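Keeping a workbench you like coming back to

My bench out in Pradgate is only 5 feet long, so I've had to get fussy about it over the years, and I'm happy to pass along what works (take what you like and leave the rest!). The best thing I ever did was put a plain, solid color under my work. Little screws and springs love to vanish into wood grain, and they have a much harder time hiding on a smooth blue or green. 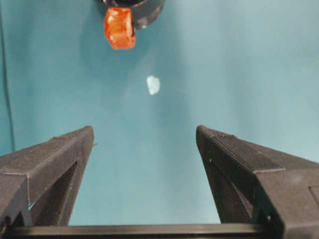
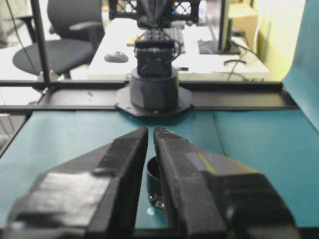
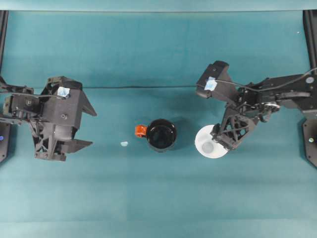 Wipe the top down every evening with warm water and a drop of dish soap, and dry it with an old towel. I keep baby food jars for the small stuff, lids screwed up under the shelf, a trick I got from Trefor Pritchard back when we shared a garage. Label them, please, even if you're sure you'll remember. And when May comes and the damp lifts, empty every drawer, oil your pliers lightly, and leave everything out until the afternoon. I usually find a tape measure or two that I'd already gone and replaced.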